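Grommet

A grommet is a ring or edge strip set into a hole in a thin material such as cloth, leather, sheet metal or a plastic panel. It keeps the edge of the hole from tearing or fraying, and it protects a cord, rope or cable passed through it from being cut by the edge. Grommets are made of metal, rubber or plastic and are sold in a wide range of sizes and colors.

The word is sometimes used loosely for any small ring found in a parts drawer, including washers and eyelets.

Name

The English word comes from an older sailing term for a ring of rope. Rope grommets were used to hold sails to their stays, and they are still made by hand by laying a single strand around itself. In everyday speech the word now nearly always means the metal or rubber kind.

Types

Metal grommets usually come in two parts. The first has a flange and a short neck, which goes through the hole from the front. The second is a flat or toothed ring placed over the neck at the back. A setting tool rolls the end of the neck outward so that the material is held between the two parts. Brass is common on flags and tarpaulins, and stainless steel is used near salt water.

Rubber grommets are a single piece with a groove around the outside. The edge of the panel sits in the groove. They are used where wires pass through sheet metal, as in cars, household appliances and electrical boxes. The soft material also takes up some vibration, and small motors and fans are often mounted on rubber grommets for that purpose.

Plastic grommets may be a single piece or two halves that snap together. Snap-together types are popular for shower curtains and window drapes. Larger ones are fitted in desk tops to make a neat opening for computer cables, often with a cap that can be turned to close part of the hole.

Related parts

A washer is a flat ring placed under a nut or the head of a screw. It spreads the load over a wider area or seals the joint. Unlike a grommet, it does not line the hole it sits over. Some washers combine a hard ring with a softer one, and these bonded washers are used on roofing screws and pipe fittings.

An eyelet is a small, usually one-piece metal ring, set in the same way as a grommet and used on shoes, belts and paper tags. A ferrule is a sleeve or cap fitted over the end of a rod, cable or handle.

Sizing

Sizes are not fully uniform between makers. Rubber grommets are normally listed by the diameter of the panel hole, the thickness of the panel and the inside diameter. A grommet listed as 9 by 7, for example, may fit a 9 mm panel hole with a 7 mm opening for the cable in one catalog, while another lists the two figures in the opposite order. The Billenard parts catalog has 800 entries for grommets and washers and gives the inside diameter first.

Storage and sorting

Small rings are easily lost and hard to tell apart once mixed. Shops and home users commonly keep them in divided trays or drawer cabinets, with one size to each compartment. Sorting is done on a plain, light surface, where dark rubber and colored plastic show up well. 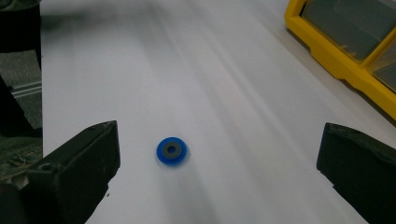 Rana, replying on the Garnthorpe repair forum, objected to sorting by color, as two makers may use the same blue for different sizes, and advised checking the hole against a drill bit of known diameter before putting a ring away.

Rubber pieces are best kept out of sunlight and away from oil. Old stock that has gone stiff or shows fine cracks when bent should be replaced.

See also

Bushing
Cable gland
Eyelet
O-ring
Washer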